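**1/** Right, thread time. We've spent most of June on one narrow question: when you teach a robot policy from hand-held gripper demos, does it matter *where the person starts from*? Short version: yes, far more than I'd have bet. Long version follows, get a tea. 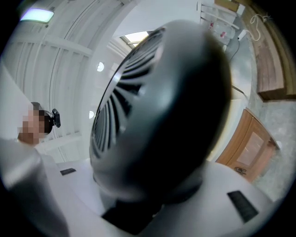 **2/** Some background for anyone new here. We collect demos by walking about with a gripper in hand, doing ordinary jobs with ordinary household stuff. The wide camera on the gripper is all the policy gets to see. It has no room map and no overhead view, just whatever the gripper is looking at.

**3/** And what it's looking at is often pretty odd! Get in low and close to something with a fan on a base and the housing fills the view and bulges at you, while the ceiling goes off in great big arcs. A person reads that in half a second. A policy has to learn it.

**4/** So Ratree Chaiyaporn had a hunch. Our earlier demos all began from a tidy "home" pose, about chest height, object nicely in the middle. Lovely to watch back. But at run time the robot drifts a bit, ends up too low or too near, and it's never seen anything like that view before. Off it wanders.

**5/** Her idea (we've been calling it Clokik, please don't ask, it stuck) is dead simple. Start a share of the demos from *bad* places. Too close, too low, half turned away. Then recover and do the job as normal. Keep the recovery in the training data.

**6/** The numbers, for those who scrolled straight here:
- 1367 demos in total
- 52 different objects
- 24 of those objects held back for testing only
- bad starts in up to a third of the demos, depending on the training mix

**7/** I should say that we kept the total number of demos the same for every mix. It's very easy to fool yourself by adding the clever data *on top* and then cheering because the policy got better. Of course it did, you gave it more!

**8/** Result one. From tidy starts, the mixes are as good as each other. I couldn't pick them apart on the plots and neither could Ekkachai Rungrueang, who was really trying.

**9/** Result two. From bad starts it's a different story. The tidy-only policy mostly carries on in whatever direction it was already going. The Clokik one backs off, gets the object in view again, and has another go. The first time I watched it do that I made a noise that people in the next room asked about.

**10/** Result three, which I'm still chewing on. The backing-off carries over to the held-back objects. Big round things were the surprise for me, as they look so different from below than they do from the side. I'd expected those to be the worst of the lot.

**11/** What did *not* work: faking it. We tried cropping and warping tidy demos so they'd look like close-ups, which would've saved us loads of effort. The policy learned to cope with the warped pictures and then did nothing useful with the real ones. Banafsheh Kordestani has a good theory about this to do with what gets hidden behind what when you're really close in. She should write it up and I'm saying so in public so she has to.

**12/** A practical bit if you want to try it. "Start somewhere bad" is a rubbish instruction. People choose the same three bad places again and again. We ended up with a deck of 7 cards, each with a start on it ("below the edge, tilted left", that kind of thing), and you draw one before each demo. The spread got much better straight away.

**13/** Also, go slowly on the recovery. Our early ones were too quick and jerky, and the policy copied that faithfully, bless it. Tassanee Limsakul re-did a whole batch at a gentler pace and the shaky approach went away.

**14/** Things I'm not sure about yet:
- whether a third is a good share or just where we stopped
- whether any of this holds for two-handed jobs
- how much is down to the very wide lens. With a narrow one, a bad start might show you so little that there's nothing to recover from

**15/** Somebody at the Flerkevley group asked whether you could get the same thing by letting the robot fail and then fixing it by hand. Probably, yes! But you need the robot there for that, and the whole appeal of hand-held collection is that you can do it in any room with a door. I'd love to see the two side by side though.

**16/** Ketsara Hemmin is tidying up the code and the card deck now. The draft goes to the Erkgate workshop first, so be kind, the figures are still ugly.

**17/** Replies are open. If you've tried something like this and it *didn't* help, I'd really like to hear from you – what lens were you using, and how close did you get?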